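Pralta Work Table, Natural Veneer Top

Item: Pralta 129
Range: Jandar Workroom Furniture
Finish: natural blond veneer, satin lacquer
Status: in stock, ships flat

The Pralta is a fixed-height work table for offices, studios and classrooms. It has a rectangular top with straight edges and a four-leg steel underframe. The top is supplied in one piece. Legs and rails are packed separately in the same carton.

Two widths are listed. The Pralta 89 is 89 cm wide and seats one person. The Pralta 129 is 129 cm wide and seats one person with equipment, or two people on facing sides. Depth, height and underframe are the same for both, so tables of either width can be placed end to end without a step at the joint.

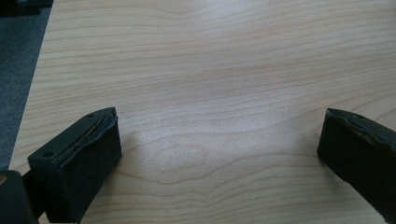 Veneer leaves are selected for even background color, and figure is left to vary. Each top is cut from consecutive leaves where supply allows, but no two tops match exactly and grain cannot be specified at order. Expect a pale ground with a warm beige-pink cast and darker tan streaks running the length of the grain. Straight figure is not guaranteed. Wider loops and flame-like curves, like those through the central part of the top shown, are within the standard grade and are not accepted as grounds for return. Customers who need a uniform surface should order the Kondar top, which has a printed finish and fits the same underframe.

Surface finish

The lacquer is a clear satin coat applied in three passes and sanded between passes. It reflects overhead light as a soft, diffuse patch and hides part of the grain at that spot when viewed from a low angle. For camera work or inspection tasks where this matters, use the matte lacquer (order code suffix M). Matte tops mark more easily and need more frequent wiping.

The finish resists water, tea and coffee if spills are wiped up promptly. It does not resist acetone, paint thinner or hot cookware. Rubber feet left in one place for long periods can leave a mark. Place a felt or cork pad under permanent equipment.

Floor and leveling

Each leg has a screw-in foot with a hard plastic base. The standard foot is suitable for carpet and carpet tile. For wood, vinyl or polished concrete, order the felt foot set. Level the table after it has been in position for a day, as carpet pile compresses under load. Do not drag a loaded table.

Assembly

Two people are needed to turn the table over. Lay the top face down on a clean blanket. Attach the long rails first, then the short rails, and leave all bolts finger tight until the four legs are on. Tighten in diagonal order. A hex key is included. Power drivers can strip the inserts.

Care

Dust with a dry cloth. Clean with a damp cloth and mild soap, wiping along the grain, and dry right away. Do not use scouring pads or silicone polish.

Accessories

Skyrme cable tray, fits both widths
Felt foot set, four pieces
Linking plate, joins two tables end to end
Touch-up lacquer, satin or matte

Warranty: 3 years on underframe and top, indoor use only.

Page updated 26 April 2025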